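3. Materials and Methods

3.1 Study sites and recruitment

The study was carried out in the staff dining rooms of two workplaces, Makcombe and Stondale. Both rooms serve a single midday meal from a counter at which diners fill their own plates, and both charge a flat price regardless of the amount taken. A flat price was a condition of inclusion. Where food is sold by weight, the diner has a direct reason to limit the serving, and any effect of plate color would be hard to separate from the effect of cost.

Forty-four adults took part, all of whom ate at their site on most working days. Recruitment was by a printed notice at the counter. The notice described the work as a study of lunch habits and did not refer to color or to serving size. Diners who reported a color vision deficiency on the intake form were not enrolled, nor were diners following a diet set by a physician. Participants at the two sites did not differ in age or in usual time of arrival at the counter.

3.2 Plate color and food contrast

Earlier work on plate color has mostly compared strong colors with white. The results are mixed, and part of the disagreement appears to come from a failure to treat the color of the food and the color of the plate together. A red plate under tomato sauce and a red plate under boiled rice present the eye with two different tasks. We therefore define the variable of interest as the contrast between food and plate, and we treat plate color only as a means of changing that contrast.
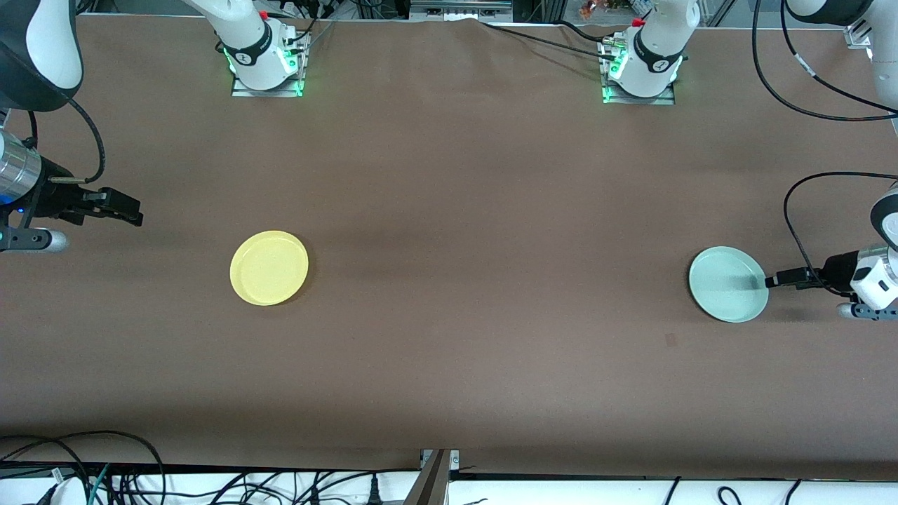 Figure 3. Plates in the two test colors on a brown tabletop.

Contrast was set by pairing two foods with two plate colors, so that each food appeared once against a similar background and once against a dissimilar one. The foods were a corn porridge, which is close to yellow when cooked, and a puree of peas and mint, which is close to pale green. Strong plate colors were ruled out at the design stage because they draw attention in a room where the ordinary dishes are plain, and a diner who notices the plate may change the serving for reasons that have nothing to do with contrast. The two colors chosen, a pale yellow and a pale mint green, are both light against a brown table, as Figure 3 shows, and this was wanted: the contrast between plate and table should vary less than the contrast between plate and food. Tables at both sites were left uncovered for the same reason.

The order of the four pairings was balanced across participants using a Latin square. Each participant met each pairing once, on separate days, with no sessions held on a Monday. Pilot work at Stondale had shown that servings on that day were larger than on the rest of the week for all foods, and the difference was large enough to mask the effects under study.

3.3 Procedure

Participants collected a plate at the counter, served themselves one of the test foods with a standard ladle, and then added whatever else they wished from the general counter. The test food was always offered first. This order was fixed after pilot sessions in which diners who took salad or bread first used the test food to fill the remaining space, so that the serving reflected the room left on the plate more than any judgment of amount.

Servings were weighed by difference. The serving pan rested on a covered scale below the counter, and the weight was logged before and after each diner. The scale was not visible from the diner's side. Leftover food was weighed at the return hatch, where the test food was separated from other items with a flat scraper. Loss in scraping was measured in advance for each food and was small enough to be ignored for the puree. For the porridge, which sticks as it cools, a fixed correction was added. 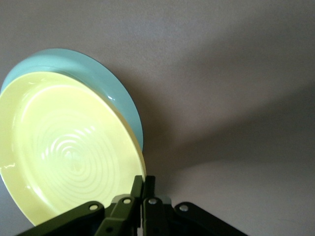 After returning the plate, each participant completed a short form. The form asked for an estimate of the amount served, given in ladles, and for a rating of fullness on a six-point scale. Two filler items on noise and seating were included to keep the purpose of the form unclear. No time limit was set, although in practice most forms were completed at the hatch.

Fullness was rated once only. A second rating later in the afternoon would have been useful, and Rweyemamu and Langat argue that a single rating taken at the end of a meal reflects the rate of eating as much as the amount eaten. It was not possible to reach participants reliably after they had left the dining room, and a rating with many missing values was judged to be worse than none.

3.4 Analysis

The main outcome was the weight of the test food served. Secondary outcomes were the weight left over, the error in the estimate, and the fullness rating. Each weight was analyzed with a linear mixed model containing contrast (similar or dissimilar), food, and site as fixed effects and participant as a random effect. Session order was entered as a covariate. The estimate error was expressed as the ratio of estimated to actual serving and log-transformed before analysis, as the raw ratios were skewed to the right.

Three sessions were excluded. In two of them the participant returned to the counter for a second serving on a fresh plate, and in the third the scale log was incomplete. The remaining sessions from the same participants were kept - the mixed model does not require complete data for each person, and removing these participants entirely did not alter the direction of any effect.

Following Gachanja and Mwaipopo, servings below half a ladle were retained. Such servings are sometimes treated as refusals and dropped, but a very small serving of a disliked food is still a serving, and its removal would raise the mean for the less popular food. The models were refitted without them as a check, and the results of both versions are given in Section 4.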